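Wirutico Cell Guide
Section 11: Setting up the memory module step 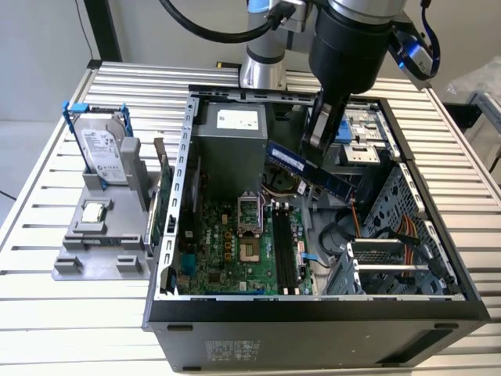
Run this section after the parts fixture has been bolted down and before the processor step is taught.

1. Lay the tower on its side, open side up.
2. Open the latches on both memory slots.
3. Jog the arm to 200 mm above the board and save the point as Melis 1.
4. Set the approach speed to 30 mm/s.
5. Teach the insert point with the module square to the slot.

Note: keep the arm cable clear of the case at every point.

Caution: stop the cell before reaching into the tower.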